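Avero 하드왁스 오일 600 (목재 상판·도마용)

제품 코드: Stalow 계열 600
용량: 600 ml
마감: 무광
색상: 투명
보관 온도: 5 °C 이상
제조: Avero 표면재료사업부

제품 개요

Avero 600은 실내용 목재 상판, 작업대, 도마, 선반에 사용하는 침투형 하드왁스 오일이다. 건성유와 식물성 왁스를 주성분으로 하며, 목재 표층에 스며든 뒤 산화 경화한다. 우레탄 바니시처럼 두꺼운 도막을 만들지 않으므로 부분 보수가 가능하다. 기존 Stalow 오일 위에는 그대로 덧바를 수 있으나, 바니시나 래커가 남아 있는 면에는 침투하지 않는다. 이 경우 도막을 완전히 제거한 후 시공한다.

적용 수종

월넛, 오크, 애시, 비치, 아카시아에 적용한다. 티크와 같이 유분이 많은 수종은 시공 직전에 표면을 용제로 닦아 내고, 보이지 않는 곳에서 경화 여부를 먼저 시험한다. 집성재의 경우 접합부에서 흡수량이 달라질 수 있다.

표면 준비

연마는 나뭇결 방향으로만 한다. 최종 연마는 180번에서 마치는 것을 권장한다. 240번 이상으로 올리면 표층이 치밀해져 흡수량이 줄고 색이 옅게 나온다. 결을 가로지르는 얕은 흠집은 오일이 들어간 뒤 더 뚜렷해지므로 도포 전에 사광 아래에서 점검한다. 모서리 홈과 경사 가공부에는 분진이 남기 쉽다. 진공 흡입 후 마른 천으로 한 번 더 닦는다. 목재 함수율은 11 % 이하를 유지한다.
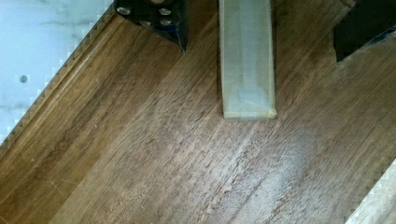 Ming-te Chiang: 월넛 상판에 두 번 발랐는데 두 번째 도포 후 한쪽만 뿌옇게 말랐습니다. 닦아 내는 시간을 너무 늦게 잡은 것 같습니다. 회색 패드로 문지르고 아주 얇게 다시 바르니 차이가 줄었습니다. 설명서에 닦아 내는 시점을 더 크게 표시해 주면 좋겠습니다.

도포 방법

1. 사용 전 용기 바닥의 침전물이 풀릴 때까지 젓는다. 흔들지 않는다.
2. 무보풀 천 또는 Ekgate 흰색 패드에 소량을 묻혀 결 방향으로 얇게 편다.
3. 15분 이내에 잔여 오일을 모두 닦아 낸다. 표면에 남은 오일은 끈적임과 광택 얼룩의 원인이 된다.
4. 12시간 건조 후 같은 방법으로 2차 도포한다. 마구리면은 흡수가 빠르므로 1회 추가한다.
5. 완전 경화까지 물기와 무거운 물건을 피한다. 20 °C, 상대습도 50 % 기준으로 경화 기간은 5일이다.

저온 또는 다습한 환경에서는 건조가 지연된다. 가열식 건조기는 사용하지 않는다.

유지 관리

일상 청소에는 물기를 짠 천과 중성 세제를 사용한다. 연마제가 든 세제, 염소계 표백제, 철수세미는 금한다. 물방울이 맺히지 않고 스며들기 시작하면 보수 시점이다. 220번으로 가볍게 연마한 뒤 1회 덧바른다. 도마로 쓰는 면은 사용 빈도에 따라 보수 주기가 짧아진다.

안전

오일이 묻은 천은 자연 발화할 수 있다. 사용 직후 물에 적셔 밀폐된 금속 용기에 넣거나, 실외에서 한 장씩 펼쳐 말린 뒤 폐기한다. 뭉쳐 두지 않는다. 작업 중에는 환기하고 니트릴 장갑을 착용한다. 식품 접촉면은 경화가 끝난 후 물로 닦고 사용한다.

구성 및 별매품

본품 600 ml 1캔, 시공 안내서 1부
Ekgate 흰색 패드: 별매
Palacios 목재 세정제: 별매
배송비: 3,000원 (도서 지역 별도)

개봉한 제품은 교환 대상에서 제외된다. 캔 변형이나 누액은 수령 당일 사진과 함께 고객지원 게시판에 접수한다.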